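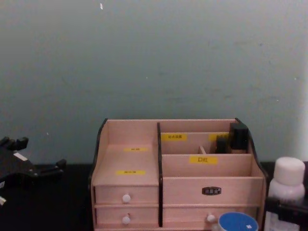 Matvii Stasiv reckons the old slate quarry at Dimolwood should have been opened to the public years ago, and after a morning of standing in its bottom getting rained on, I'm inclined to agree with him.

The news, in case you missed the notice in the post office window, is that the lower level at Dimolwood will be open to walkers from August. There's a new path down from the Gutness road (steep, but with a handrail for the worst of it) and you'll be able to get right up to the north face, where the slate is at its best. Up to now the only way to see it was to squint through the fence at the top, and I've done plenty of that.

I went down with Matvii and a small group for a look before the gates open. I'm no geologist, I should say. I did one evening course and I own a hand lens, and that's my lot! But even I could see why people get excited. Slate starts out as mud, very fine stuff that settles on a sea bed and gets buried and turns into shale. Then the land gets squeezed, the whole lot is heated and pressed, and the tiny flaky minerals inside swing round until they're all lying the same way. That's what lets you split it so thin. The bit I always forget is that the splitting direction needn't have anything to do with the original layers of mud, and on the north face you can see both at once – the old beds running as paler stripes in one direction, and the cleavage cutting straight across them in another. I stood there going "oh!" like a child at a firework display.

There's colour too. Most of it is the blue-grey you'd expect on a roof, but a band of green runs along the foot of the face, and Jayanthi Joseph, who led us down, explained that the green comes mainly from a mineral called chlorite. She also showed us some little pale spots where the iron in the rock has changed. They began as round blobs and they've been squashed into ovals, so you can see how much the rock was flattened. I must have taken a dozen photos of those and every one is blurred.

Work stopped here a long time ago, and the firm that owned it last, Zekbridge, left the place more or less as it was. The path has cost 2000 pounds in materials, with the digging done by people from both villages over 11 weekends. I did one of those weekends and was no use to anyone by the Sunday lunch.

A few practical things. The gate will be open from 9 in the morning until 6 in the evening, and groups going down to the lower level will be kept to a sensible size to begin with. Wear proper boots, as wet slate is every bit as slippery as you've heard. Dogs are fine on a lead. Hammers are not allowed at all, and you're asked not to take pieces from the face, though there's a heap of loose waste by the gate and each visitor can have a bit from that. Mine is on the kitchen windowsill. It's got a stripe!

There are two information boards going up as well, one on how slate forms and one on the quarrymen. The second isn't finished yet, and Jayanthi would love to hear from anyone whose family worked there, particularly if you know anything about the tramway that ran out towards Naidu. All that's left of it is a bit of embankment and a gatepost, and the maps don't agree about where it went after the stream. Notes can be left for her at the post office in Gutness.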